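Ticket 457: Monthly travel summary not reaching subscribers
Site: Olludau travel blog
Opened by: Musa Tamuno
Handled by: Tetteh Darko, Branimel hosting support
Status: Closed

Reported problem

Musa writes that the latest "where I've been" post went live on the blog as normal, but the email version never went out. The list has 1,000 subscribers. Several wrote in to ask if he had stopped travelling. The guesthouse wifi in Wernasitz is slow, so he would prefer fixes that don't involve uploading the whole post again.

Checks made

1. Confirmed the post is public and shows in the feed. It does.

2. Looked at the mail queue. The job was created and then held with the message "schedule in the past".
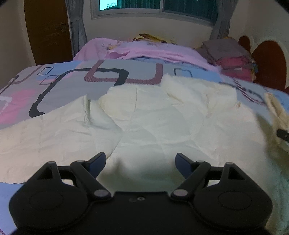

3. Compared the time zone in the blog settings with the one in the mailing plugin. The blog was on local time in Wernasitz. The plugin was still set to Acheampong, where Musa stayed until May.

4. Changed the plugin to match the blog and sent a test to Musa and to me. Mine arrived within a minute. His went to spam.

Reply from Musa, Sun 9 January

Found the test in spam and marked it as safe. The text is fine but the map of the bus route is missing, and so are the links to the 17 older monthly posts at the bottom.

5. Map: the plugin strips embedded maps from emails. Replaced it with a plain link to the route.

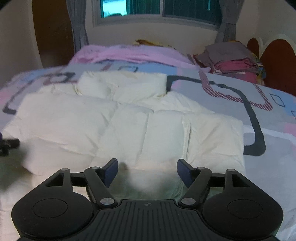 6. Older posts: the archive block was set to show on the web only. Switched it on for email and sent a second test. All the links open.

Outcome

Held job deleted and a new one queued. It went out in 4 batches with no errors. Musa has been asked to change the plugin's time zone each time he changes the blog's, as the two settings are not linked.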